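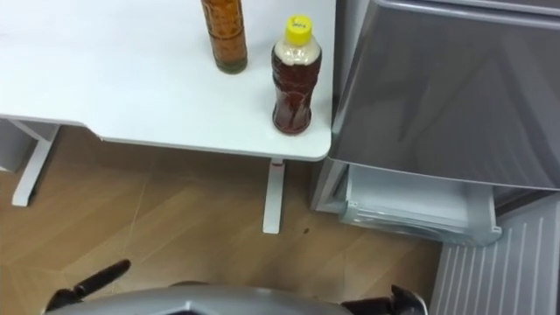

The Ferry Bell at Heninwood: Finn Seidel on Collecting Local Stories

Finn Seidel has been recording the older residents of Heninwood since he retired from the county survey office. His recordings are indexed by speaker, by place and by what he calls the "claim" - the one thing in a story that could be checked against a record. We spoke at his house on Drekent Road, where the index cards fill a cabinet in the hall.

The story he is asked for most often concerns the ferry bell. In the usual version, a ferryman named Heitmann lost the bell overboard during a March flood and told the parish it had been stolen. The parish paid for a new one. When the river dropped, the old bell was sitting on the gravel bar in plain view of the church.

"I have 29 tellings of it," Seidel said. "They agree on Heitmann and they agree on the gravel bar. They disagree on the price of the bell, the year and whether he was sober."

He sorts the tellings into 3 groups. The first comes from families on the west bank, who did not depend on the ferry and tend to make Heitmann a fool. The second comes from the east bank, where he is clever and keeps both bells. The third group is small and has a different ending, in which the priest rows out at night and hides the old bell to spare him the embarrassment.

Seidel has checked the parish accounts. There is an entry for a bell, at 40 dollars, with no supplier named. "It proves a bell was bought. It does not say why. The page before it is water damaged, so I can't tell you whether there was a discussion."

Much of the early material came from Bence Szabó, who ran the feed store and had worked on the last ferry as a boy. Szabó spoke for eleven sessions. He would not be hurried and would not tell a story with the window open. According to Seidel, his version of the bell took most of an afternoon and included the names of every passenger.

"Bence gave distances in fence posts. I walked one of his routes with a measuring wheel, from the landing to the Brokolell place. He had said 125 posts. At the spacing they used then, he was off by two."

Brokolell is a farm name, and its spelling is a problem of its own. Seidel has found it written five ways on deeds and tax rolls. He files everything under the spelling on the gatepost and puts the others on cross-reference cards.

I asked how he handles a story that he knows to be wrong. He said he transcribes it as spoken and puts the correction on a separate card. "If you fix it in the transcript, the next person can't see what was said. Leave the error where it is and date your note."

The recordings from the first two winters were made on cassette. Seidel has copied most of them, playing each tape once at normal speed and listening through headphones as it runs. Two have failed. One of these held a long account of the school fire - he has his handwritten notes for that, but not the voice.

He is still looking for anyone who has papers from the ferry company, in particular the toll books. He would also like to hear from descendants of the Heitmann family, who are thought to have moved downriver after the bridge opened. He answers letters by hand, usually in the same week.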